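What the new bench did to my mornings

I've been meaning to write this one since August, when I moved over from packing to the handling bench at Trorora, and every time I sat down I ended up ranting about parking. So, no parking today. Today is grippers.

If you're new here, I work at the Hirville site, which used to be all returns processing (clothes in, clothes sorted, clothes out) and is now maybe half that and half whatever you want to call my job. I pick things up with a two-finger gripper so the Sequeira system has something to learn from. My sister calls it teaching the robot to do laundry and I've stopped correcting her.

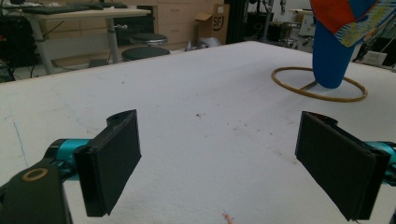 White table, black finger pads, something blue to deal with. 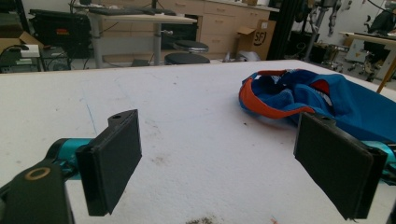

I thought I'd be great at it, because I folded for 16 years and I can do a dress shirt with my eyes shut. Well! Turns out my hands had been doing a thousand things I never told them to do. Take away eight fingers and the feel of the fabric, and suddenly I'm a toddler with salad tongs. My first week I kept turning my wrist the way I always had and the cloth just slid away from me. I went home so mad.

Now it's fine. Better than fine some days. You learn to look at a heap of cloth and find the one place worth grabbing, and you go slow, slower than feels natural, and then you do it again. The target for our room is 3,000 good tries per project, shared between 4 of us, and the word "good" is doing a lot of work in that sentence. The Grumader software throws out the ones it doesn't like and it won't say why, so we've all got theories. Mine is that it hates hesitation.

What's changed for people, since a few of you asked in the comments? On the old line there were 34 of us and you talked all day long. That's what I miss most. On the bench you're concentrating, so the talking happens at lunch, and lunch got a lot louder. My shoulders feel better, my eyes feel worse. I sit down sometimes, which after all those years on concrete still feels like getting away with something.

And yes, I do think about the big question. Am I training the thing that takes the folding jobs? Probably some of them. We had a long meeting about it and were told there'd be retraining and that nobody's hours would be cut this year, and I believe the "this year" part. I asked what happens after and got a very nice answer that I couldn't repeat to you five minutes later. A couple of folks from my old line still aren't thrilled that I switched, and I get it. I'd have been the same.

But I also applied for this, and I like it, and the pay bump fixed my transmission. Next month they want me to start showing new people how to hold the gripper, so if anyone has tips for teaching something you can only half explain, please leave them below. I'm nervous about it!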